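CPAP equipment in shared sleeping accommodation: inspection checklist with comments

Ardeleanu Sleep Clinic, overnight rooms
Issue: December 2018
Inspected by: Luminița Văduva
Units covered: Fernen bedside units, Sorkex nasal and full-face masks, Kester humidifier chambers

Mark each item P (pass), F (fail) or N/A. Any F in section 1 takes the unit out of use until it has been cleared. Comments are carried over from the last round where the item has not changed.

1. Power and casing

1.1 Mains lead free of cuts, kinks and exposed core. P
Comment: Lead in room 27 replaced in August. The old lead has been cut up and thrown away.

1.2 Power supply label legible and matched to the unit. F
Comment: Room 26 is running on a supply from an older Fernen unit. The plug fits but the rating is different. Withdrawn.

1.3 Casing without cracks; no rattle when tilted. P

1.4 Unit stands on a hard, level surface, lower than the sleeper's head, with at least 30 cm clear of curtains and bedding. P
Comment: Measured with the curtains closed.

1.5 No extension lead under carpet or bed frame. P

2. Air path

2.1 Intake filter fitted, correct way round. P

2.2 Intake filter clean. F
Comment: Grey in rooms 26 and 27. Disposable filters are to be changed, never washed. Log the date of fitting inside the filter door.

2.3 Hose free of pinholes. P
Comment: Stretch the hose by hand along its full length and look between the ribs. Blocking one end and blowing only finds the large leaks.

2.4 Hose cuffs grip firmly at both ends. P

2.5 Hose run clear of the floor and not trapped by the bedside drawer. F
Comment: Same finding as last time. Hook to be moved to the headboard side.

3. Mask and headgear

3.1 Cushion soft and evenly coloured, with no tears at the sealing edge. P

3.2 Vent holes open. F
Comment: Two Sorkex full-face masks had deposits in the vent holes. Soak and rinse, then hold up to the light. If any hole is still blocked, discard the mask. A mask with blocked vents must not be issued for even one night.

3.3 Anti-asphyxia valve on full-face masks moves freely. P
Comment: The flap should fall open with the unit off and close when air is running. Check both.

3.4 Headgear clips and hook-and-loop tabs hold under a steady pull. P

3.5 Mask size written on the bag and matches the frame. P

4. Humidifier

4.1 Chamber emptied and dried between users. P

4.2 No white scale on the base plate. F
Comment: Distilled water only. The 1000 ml bottles are kept in the linen cupboard, second shelf. Tap water had been used in at least one Kester chamber.

4.3 Chamber seal seated all the way round. P

4.4 Water below the maximum line when filled. P

4.5 Chamber removed before the unit is carried. N/A
Comment: No units were moved during this inspection. The instruction card is still missing from room 26.

5. Settings and records

5.1 Pressure setting agrees with the written prescription. P

5.2 Ramp and humidity settings recorded on the room card. P

5.3 Running hours noted. P
Comment: Read from the service menu with the mask off and the unit idle.

5.4 Alarm for high leak switched on. F
Comment: Off in room 27, reason not recorded. Switched back on and tested with the mask lifted. 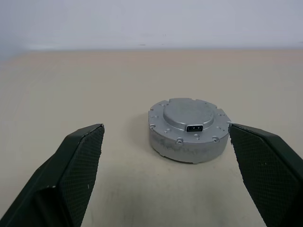 Noise complaints are to be entered on a separate sheet, with the pressure setting and the time of night. A hiss is usually traced to the mask or cuffs, and a hum or whine that changes with pressure is passed to the service bench. Bench staff should check housings and connectors by eye before anything is powered. On a squat metal part with a stepped top, such as the one shown, look along the bevelled rim of the raised cap for dents, then at the small rectangular socket low on the front of the cap. Bent contacts or dirt in a socket count as a fail. Do not push a plug in to test the fit. Enter the result under 1.3 and keep the unit off the ward shelf until the sheet has been signed.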